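Buying Hand-Held Grippers for Laundry Work: Questions We Keep Getting
By the Skoltthorpe equipment desk
Updated June

We use cookies to remember your preferences. Accept | Manage settings

Do we need a robot arm to get started?

No, and be wary of anyone who tells you otherwise in the first meeting. Skoltthorpe began the Jindurness laundry project with hand-held grippers only. A person does the job with a pair of them, the sessions are recorded, and you find out whether the task is worth automating before you sign for anything with a motor in it. We still haven't bought an arm. We may not.

What does a starting setup include?

Two grippers, mounts, cables, a table, a computer and storage. Quotes tend to list the grippers in large type and everything else as "accessories." Ask for the accessories priced line by line. Our first quote from Enham left out the mounts entirely, and the second one had them in twice.

How much floor space should we plan for?

More than the table. The person needs room to stand and swing both elbows, and the cables have to go somewhere. Plan the cable runs before you pick the spot, and don't let the supplier's floor plan talk you out of it. Theirs showed no cables at all.

What kind of work should we test before buying?

Your own worst item. Suppliers like to demo with stiff towels and square boxes. We use mesh laundry bags, with a basket next to them and a piece of clothing to go in or out. It's dull work, and it tells you more about a gripper than a morning of slides. The bag is thin and gives under the fingers, and you need both hands on it.
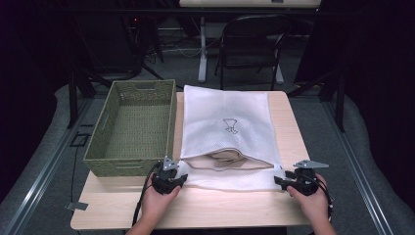 Can these grippers handle zippers?

Ask to see it on your own bags. "Handles soft goods" in a brochure can mean anything. A zipper on netting is narrow, the cloth on both sides of it moves, and the finger pads are blocks much bigger than a zipper pull. Bring the bag to the demo, lay it flat, and have them open and close it while you watch. Then have one of your own people try it, because the sales engineer has had practice.

If fingers are sold separately, get the price of a spare pair in writing. Treat pads as something you'll replace, whatever the sheet says about wear.

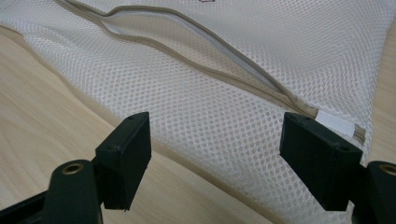 Ó Dubhghaill takes the other side on this one: "Leave zippers out of the first purchase. If you write the spec around the hardest step, you pay for it on every easy step too. Buy for folding and bagging, and let a person close the bag." We don't fully agree, but it's a fair argument, and a buyer with a small budget should hear it.

How many trial runs should we pay for?

We asked for 50 and learned very little. By the time we had 987 on file, we had an opinion. Budget for staff hours accordingly, since they'll cost you more than the hardware. That line is missing from every supplier spreadsheet we've been sent.

Is the payback estimate realistic?

Enham's was 14 months. It assumed no downtime, no training and no items that needed a second try. We put our own numbers in and stopped believing it. Run yours with the same formula and see what's left.

Lease or buy?

Lease if the term is short and you can return a single unit. Read the clause on cable damage. We bought five sets, and two would have been plenty for the first stage.

Will you recommend a supplier?

No. Send us your quote and we'll tell you what's missing from it.

Contact the equipment desk | © Skoltthorpe | Back to top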